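In Praise of the Unsorted Bin

There are 71 wooden blocks in my house, and I could tell you where every one of them is, because they are all in the same place. They live in one deep bin by the radiator. No dividers, no labels, no little cloth bags. I am going to argue that this is the best way to keep blocks, and I am going to enjoy doing it.

The fashion runs the other way. Last January I went to the toy library in Staltlow and found a whole wall of shallow trays, one shape to a tray, one color to a row. It looked gorgeous. I watched two kids stand in front of it for a good while, hands behind their backs, as if they were in a shop full of china. Then they went off to play with the door.

Over in Brernlow the after-school room does it my way. They tip the lot into a big tub and let the children dig. The noise is terrific! And the digging is half the fun – you go in for a long one, come up with a short one, and now your bridge is a chimney. I have never seen a child plan a chimney. They come from the rummage.

People who like trays will tell you that sorting teaches sorting. Fine, and so does digging. To find a green block in a pile of red ones you have to look hard, move things, hold a shape in your head while your hand hunts for it. A tray has done all that work before you got there.
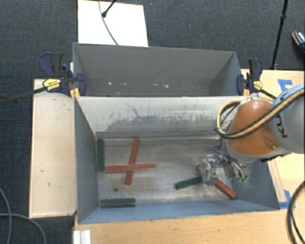
Blocks in a heap also do things by themselves, and I love this about them. Drop them and they start building without you. Two long red ones will land one over the other in a crooked cross, with one end tipped up a little, while a green one lies along the wall as if it had been parked. There's a ramp in that already, or a seesaw, or the start of a very bad fence. Put the same pieces in a fitted tray and you get a row.

I'll give the tray people one point. Cleaning up a floor of 200 blocks into a single bin takes no thought at all, and some children like a bit of thought at the end of the day. My neighbor's boy does, and he is welcome to line ours up along the baseboard before they go in. He does it beautifully. Then he picks up the whole row in his arms and lets go over the bin, and grins at the crash.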